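Capsule machine dribbles after every cup, is it dead?

Posted in Kitchen & Small Appliances by Remo Vitale

I bought a Mazza secondhand in August and it leaks like a rumour. I make one coffee, walk off, and come back to a little extra in the glass I've parked under the spout.

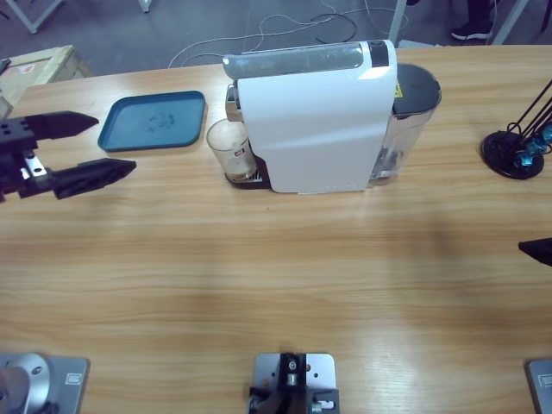

Replies

Gianni Colombo
Scale, almost certainly. Descale it every 300 cups, or in Undgate water whenever you feel guilty. Run the solution through, wait 20 minutes, then flush with 2 full tanks of plain water. Take the old capsule out first. I once didn't.

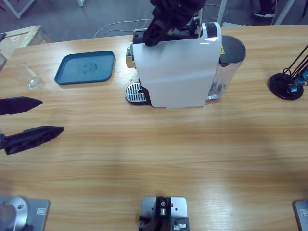 My own machine did this for a year before I looked at the seal behind the capsule. Mine had gone hard and grey. Pull the drip grate and rinse under it as well, and wipe up the crumbs beside it while you're there, or the ants will find your favourite corner of the bench.

stomholm_steve
mine drips too. i just leave a mug there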